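Chapter 9
Looking After a Two-Armed Bedmaker

Welcome to the part of the book where we finally pick up a screwdriver! In the last chapter you met the Parri, the two-armed machine that the Mendstead workshop runs all week on beds. Cloth is wonderful stuff to work with, and hard on a machine. It sheds lint, it drags, and it pulls on a wrist from every side at once.

So we start at the fingertips. A gripper that closes a hair too late will let a duvet slide away, and you may spend a whole Tuesday hunting for the fault in the software.
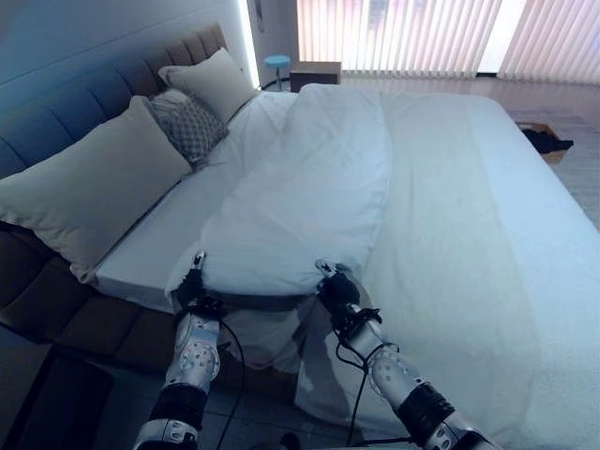
Cables come next. Every turn of the wrist bends them a little, and at Mendstead they get a careful look after each 600 grips. Leave enough slack for the full reach, then move the arm slowly by hand and watch where the loop goes.

By the end of the chapter you will have cleaned, checked and re-zeroed both grippers. Keep your Skinitz gauge handy, because we need it on the very next page.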